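Pralville Residents' Forum > Building Maintenance > Interior Finishes
Topic: Textured walls in common rooms -- retain or skim smooth?

facilities_desk
Posted March 8, 2018
The Villanueva building is scheduled for interior repainting in April. Before the work order is issued, the facilities office requests comment from residents on the treatment of the textured walls in the ground floor common rooms. Two options are under review. The first is to clean, patch and repaint the existing texture. The second is to skim coat the walls to a smooth finish and then paint. The area concerned is 1,517 square feet. Please keep replies to the subject of wall finish. Questions on parking during the work should be posted in the Access section.

unit106
I wish to record my support for the smooth finish. The present texture collects dust along every ridge and cannot be wiped down without leaving lint from the cloth. Residents with allergies have raised this at two meetings.

northstair
The dust complaint is understood, but a skim coat is a considerable expense for a room that is used mainly in the evening. Smooth walls also show every scuff from a chair back. The texture was chosen for these rooms for that purpose, and it has performed well. I would ask the office to publish the price difference before any decision is taken.

facilities_desk
The contractor's estimate places the skim coat at $3,000 above the cost of repainting. This figure includes masking and sanding. It does not include baseboard.

plasterline
I worked in wall finishing for many years and offer the following for consideration. Skim coating over heavy texture is seldom completed in one pass. The high points must be scraped first, and if the existing paint is glossy it must be dulled or the new coat will not hold. Residents should also be aware that side light from a window is unkind to a smooth wall that has been finished in haste. A speckled surface breaks up that light and hides the joints.

For color, I would suggest a pale blue-gray if the texture is kept. It sits well against a terracotta floor.

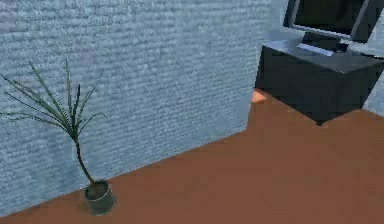 Rendering: pale blue-gray textured wall with reddish-brown floor, no baseboard.

unit106
Thank you for posting this. I have no objection to the color. My objection to the texture stands, and I note that the wall meets the floor with no trim at all. In a common room that joint will be struck by the vacuum cleaner every week. If baseboard is outside the estimate, then the estimate is incomplete.

Trokum_East
I must disagree with the previous post in part. Our building at Trokum has gone without baseboard since it opened, and the lower edge is touched up once a year from a can kept in the supply closet. The cost is minor. I do agree that heavy texture is hard to clean. We use a soft brush attachment -- never a damp cloth.

northstair
The brush attachment seems a reasonable measure. Could the office confirm whether the cleaning contract with Flurkonton covers walls, or only floors and glass?

facilities_desk
The Flurkonton contract covers floors, glass and door hardware. Wall dusting may be added by written amendment. The office will request a price.

unit106
Then I ask that the price of the amendment be set beside the price of the skim coat, over the same number of years. Otherwise the comparison favors the cheaper option by leaving out its upkeep.

plasterline
That is a fair request. I would add that a test patch behind the door, scraped and skimmed, would settle the question of whether the old paint will hold a new coat.

facilities_desk
Both requests have been noted. A test patch will be arranged, subject to the contractor's availability. This topic remains open for comment.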